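Ticket: Water softener keeps regenerating in the daytime
Product: Alcombe twin-tank softener
Status: Open, waiting on customer
Opened: June 2026

Hello again! Me with the Alcombe softener in Nernville, the one that was fitted in February. You asked me to keep a log and send it over, so I've typed it up below, warts and all.

The trouble is the same as before. It's meant to run its rinse cycle at night and it's picking the middle of lunch instead, so we get a trickle at the kitchen tap and a lot of gurgling from the cupboard.

First try: reset the clock, as per the Wiriya app (which took me three goes to log into, but never mind). The clock was right on the panel and right in the app. Rinse still came on at lunchtime.

Second try: switched off at the wall for 5 minutes, then back on. The panel came up asking for water hardness, which it had forgotten, so I put it back to 80. Is that the right unit? The booklet gives two and doesn't say which one the panel wants.

Third try: changed the reserve setting from 4 to the lowest it would go. That got me one quiet day, and then it was off again, and I could hear it from the garden.

Meter says nearly 1,000 litres between rinses, and your fitter's sheet from Drutirach says it should manage a fair bit more than that on our size of unit. So maybe it thinks it's running out early and doesn't wait for the night slot? I'm guessing, I'm no plumber!

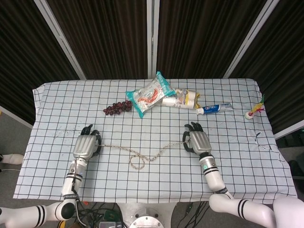 Other things I've checked: salt is topped up in both sides, no crust on top, bypass valve fully shut, and the drain hose isn't kinked. I haven't touched the valve head and would much prefer not to.

Could you tell me which hardness unit to use, and whether there's a setting that stops it rinsing the moment it hits the limit? If it needs a visit, mornings are best. Please ring the bell twice as the first press often doesn't work.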